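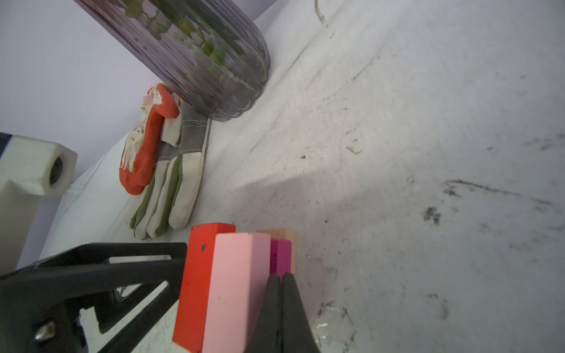
Ceasefire Line Monitoring: A Comparison of Two Reporting Methods
Course project report, Bruretcombe
Fri 26 January

1. Purpose

The project compared two ways of recording ceasefire violations along a line of contact: the daily summary and the event log. Both are used by monitoring missions, and they often give different totals for the same day. The aim was to find out where the difference comes from.

2. Material

No live conflict data were used. The events came from Primska, a tabletop exercise in which two forces hold positions on either side of a river valley. The exercise generates shelling, small arms fire, drone flights and vehicle movements, each with a time, a grid square and a weapon class. The December run produced 182 events. Observer posts were placed at intervals of 2000 meters, and each post could hear fire beyond its line of sight but could not assign a weapon class to it.

3. Method

Events were passed through both methods separately. In the daily summary, all fire from one position within the same hour was entered as one violation. In the event log, each burst or impact had its own line, with the reporting post and a confidence grade. Entries were then matched by time and grid square in Triris, the database used on the course. A match required the two locations to lie within 500 meters of each other.

4. Results

The daily summary gave lower totals in every sector. Most of the gap came from mortar fire, where a single fire mission could fill a page of the log and still be one entry in the summary. Small arms fire showed less difference.

Double entries were the main fault of the log. When adjacent posts heard the same impact, their bearings sometimes placed it in different grid squares, and the match failed. The Katayama rule – merge any reports with the same time stamp and crossing bearings – removed most of these, but it also merged a few events that were separate in the exercise record.

5. Limits

Clock drift between posts was not modeled. Weather and night conditions were left at the default setting. Neither side in the exercise tried to mislead the observers, and a real force might do so.

6. Recommendation

A published total should state the counting rule beside it. Where staff time allows, the log should be kept as the base record and the summary drawn from it. Totals made under different rules should not be placed in the same table.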